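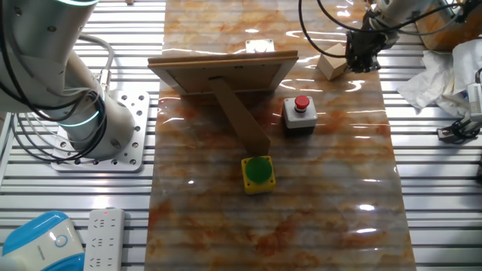
Looking after the Drirnusik cell
By Begoñe Soler, Dutcombe workshop

Several readers from the Marnemwood site have asked me to write down how we keep the two-arm cell in Dutcombe in order. We call it Drirnusik, after the name which was written on the crate of the first bench, and the name stayed. I am responsible for the cell since June, when I took it over from Edmund Pietrzak. He left me a good notebook and one bad habit, and I will come to both.

The cell is simple. There are two arms over one slatted aluminum bench, and between them a mat where the objects stand. The objects change very often. For the tasks with a picture frame we use also the small blocks and the button boxes, and the arms must learn to reach between them without knocking anything down. Most of the care the cell needs is not in the software. It is in bolts, cables and dust, and I will go through these in the order I do them.

The mounting plates

Each arm stands on a plate with rows of holes, and the plate is bolted to the bench. I check these bolts before I check anything else. The arm is not heavy for its size, but it makes many short movements and stops quickly, and all of this goes down into the plate. When I took over, one bolt on the left plate could be turned with the fingers. The arm still worked. It only missed the small block now and then by the width of a pencil line, and we had spent an afternoon looking for the fault in the calibration.

Now I draw a line with a paint pen across each bolt head and onto the plate. If the two halves of the line do not meet, the bolt has moved. It takes less time than to put the wrench on each one. Please use a color that you can see well on metal. I began with silver, which was foolish.

When you tighten, go crosswise and a little each time, as with a car wheel. Do it with the arm folded above its own base. With the arm stretched out over the mat, its weight pulls the plate to one side, and you will tighten it in this position.

The cables

This is the part I am asked about most. The cables of our arms hang in wide arcs outside the body, and visitors often say it looks untidy and ask if we would like to tie them closer. We did this once. Edmund's notebook has the page, with the title "Never again" underlined two times. The cable was tied near the wrist, the wrist turned, and the connector took all the pull. The signal dropped for a moment only, but this was enough to stop the arm in the middle of a movement, and it happened again every few hours.

So the arcs stay. What I look at is where the cable goes at the two ends of the movement. I take the arm by hand slowly to its farthest point on the left, then to its farthest on the right, and watch whether the cable touches the bench, the rail or the other arm. If it touches, I move the fixing point, not the length. If it becomes straight like a string, the fixing point is also wrong.

The gray cable at the base needs its own look. The connector is metal and has a nut, and people believe that it is tight when the nut is hand tight. I turn it a small quarter more with soft pliers. Then I put the cable down on the bench in a curve with no sharp bend, and leave it free. We do not put tools on it. I have written this also on the wall.

The mat

Our mat has a glossy marble pattern in orange and cream. It was chosen on purpose. Objects on a plain gray surface are easy to find, and the project wanted a surface which is less kind to the cameras. It reflects the ceiling lights in long streaks, and these move when you move the mat, even a little. This means that the position of the mat is part of the setup, and whoever lifts it must put it back well.

I marked the corners on the slats with thin tape. Before the tape, each person had put the mat where it looked right to them. On some days it lay straight along the bench and on others it did not, and the recordings could not be compared.

For cleaning we use a dry cloth first and then a cloth with very little water. No glass cleaner. It leaves a film, and the film makes the streaks wider. Wipe along the length of the mat and let it dry before you put the objects back, or the frame will leave a mark where it stood.

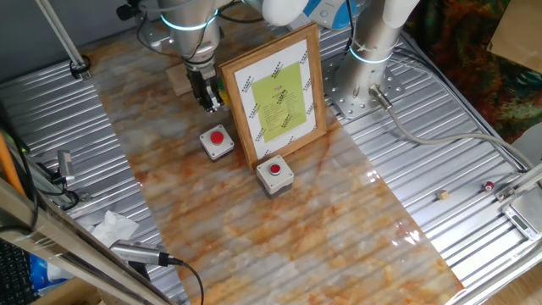

The Drirnusik bench with the picture frame and button boxes on the mat.

The grippers

The fingers become shiny with use, and a shiny finger slips. Each gripper has its own counter, and when it passes 4,000 closings I clean the fingers and look at them under the lamp. The right gripper stood at 929 when I wrote this, so it has time. The left one is older, and I will change its fingers with the next order from Yatsenko, who supply our spare parts.

The test for a gripper is not difficult. Give it the small wooden cube, close it, and pull softly downward with two fingers. If the cube turns before it slides, the gripper fingers are not parallel. If it slides without turning, they are only dirty. This is from Edmund's notebook, and I did not believe it until I had tried it on both arms.

Do not test with the picture frame. Its edge is wide and flat and almost any gripper can hold it, so you learn nothing. The frame also has a weak point of its own. The easel stand at the back is fixed to cardboard, and when the stand is opened and closed many times the cardboard becomes soft around it. Then the frame leans more each day, very slowly, and the arm comes to a place where the top edge is no longer. I look at the stand when I wipe the mat. If it has become loose I change the complete frame. I tried to repair one with glue, and it stood at a different angle afterwards.

Rails, clamps and the things at the sides

The sensors and brackets at the sides of the bench are held by clips and clamps on the rails. They do not carry much, so they are forgotten. But a person who reaches over the bench touches them with the sleeve, and a small device can turn without anybody noticing. I do the same with them as with the bolts: a line across the clamp and the rail, and one look in the morning.

Now the bad habit. Edmund liked to leave things on the slats beside the mat, near to the hand. A cloth, a tape roll, the small scale, some cube from the task before. I have to confess that I do it also. For the arms it is mostly no problem, as they work over the mat. The problem is the slats. Small parts roll into the grooves, and a cloth can lie over a cable so that you do not see how it runs. My rule is now that things may lie there during the work, but before a new series starts I lift each of them and look what is under it. I found a missing screw in this way, and also the cap of the paint pen.

The morning routine

I was asked for a time. With some practice it needs 20 minutes, and it goes like this:

Look at the paint lines on plates and clamps.
Look under everything that lies on the slats.
Wipe the mat and compare its corners with the tape.
Switch on, and wait until the rings on both arms are lit and steady.
Move each arm by hand to its far points and follow the cables with the eyes.
Read the gripper counters and write them in the book.
Press each button box once by hand, to feel if the button comes back freely.

The last point was added by me. A button that sticks looks in the recording like an arm that did not press enough, and you can lose much time to correct the wrong thing.

If something is wrong with an arm itself, please do not open it. Write the joint, the position and what you heard, and send it to me. A noise is a useful thing to write down, even if you can only say "like a dry hinge". One of our colleagues wrote exactly this, and it was the lower joint, and it really was too dry.

The next longer stop of the cell is on Oct 9, 2021. I will take off both grippers, clean the grooves of the bench with the narrow brush and measure the plates again. Two people from Marnemwood can come and help, and you will then have done each step with your own hands. Please write to me if you wish to come, and bring shoes with closed toes. Edmund's notebook is in the drawer under the bench, and it may be read there but should stay in Dutcombe.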